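Tenants' Group Questions Savings Claims Behind Drondeo Repair Plan

Lolville renters ask for proof before any fees change

The Lolville Renters Association said today that it will not endorse a home repair subscription being offered to tenants by Drondeo, and asked the company to publish the numbers behind its advertising.

The plan, sold under the name Ren, costs $20 a month and covers what Drondeo calls "everyday fixes." The company's flyers say members save up to 80 percent on household repairs. The association has asked twice what that figure is compared with, and has received the same flyer both times.

"Up to is doing a lot of work in that sentence," said Marichka Bondarchuk, who chairs the association. "Eighty percent of what? A loose cabinet hinge costs me nothing if I tighten it myself."
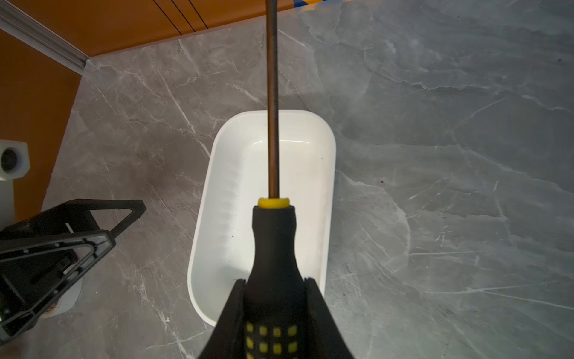 LOLVILLE, 23 May 2025 – The association's review of the Ren contract found 42 listed exclusions. Leaking pipes are excluded. So are locks, windows and any appliance over four years old. What remains is largely the kind of job a tenant can do with a screwdriver, or that a landlord already has to handle under a standard Lolville lease.

Drondeo says its visits are carried out by "certified home experts." The certificate is issued by Dristell, a training firm that lists Drondeo as its parent company. The course takes one afternoon.

"I'm sure some of these people are very good," said Pongsak Limsakul, a retired building inspector who read the contract for the association. "The certificate doesn't tell me which ones."

The association is also concerned that two property managers have begun including the Ren brochure with lease renewals. Tenants have asked whether signing up is required – it is not. Nothing in the plan changes a landlord's duty to make repairs, and renters should keep sending repair requests in writing.

Members who have already joined can cancel within 20 days of signing. Copies of the contract review are available at the association's office on request.

Media contact: Ikechukwu Edet, Lolville Renters Association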